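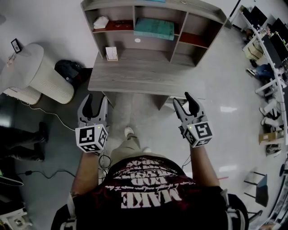
The Nuta Street swap shelf turns two this month, and the shelf is no longer a shelf. It is three bookcases, a milk crate of jigsaw puzzles and a standing argument over whether a bread maker counts as a book if the manual is still inside it.

For anyone new to the neighbourhood, the arrangement was supposed to be simple. You bring a book, you take a book. Moushumi Patwary set it up in the covered entry of the Miah Building with a hand-lettered sign and a great deal of faith in human nature, most of which has survived. Since then she has kept a tally in a school exercise book, and as of the last page it stands at 3682 items in. The out column reads 1084. Moushumi puts the gap down to people forgetting to write things down. I put it down to 13 copies of the same cholesterol cookbook.

We do ask, again, that you think before you donate. Encyclopedias have had a good run. So have textbooks on tax law from before the GST, travel guides to countries that have since changed their names, and any novel that was clearly dropped in the bath and dried on a heater. If you wouldn't lend it to your sister-in-law, please don't carry it down to us after dark and leave it in a grocery bag by the door. We know the bags. We shop at the same place.

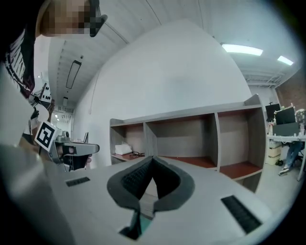 Large-print westerns, on the other hand, cannot be had for love or money. They are gone inside an hour. The same goes for picture books with all their flaps, anything on pruning, and the Flulla mysteries, a series I had never heard of until two grown adults asked me to hold the fourth one for them on the same afternoon. I gave it to neither and read it myself. The vicar did it, more or less.

Sajib Selvanayagam has offered to sort the non-fiction by subject, an offer he first made in February and has renewed warmly at every meeting. He now has a system. It involves coloured stickers and a legend taped to the side of the middle bookcase, and under it, cricket and military history share a colour. Complaints should go to Sajib, who enjoys them.

Our friends in Clitorton, who have put up with more jokes about their town than any community should have to, are starting a swap of their own at the curling rink. They would be glad of a starter lot. We have offered them four boxes, of which they have wisely asked to see the contents first. If you can spare room in your trunk for the drive out, tell Moushumi, and she will try to load you up with the cookbooks.

The swap is open from eight in the morning until the entry lights go off, which is meant to be ten. Puzzles should come back with a note in the lid saying which pieces are missing. "A few of the sky" is not a note. The bread maker is still there, with its manual, and works perfectly well if you hold the lid shut with a favourite large hardcover. There are several encyclopedias the right size.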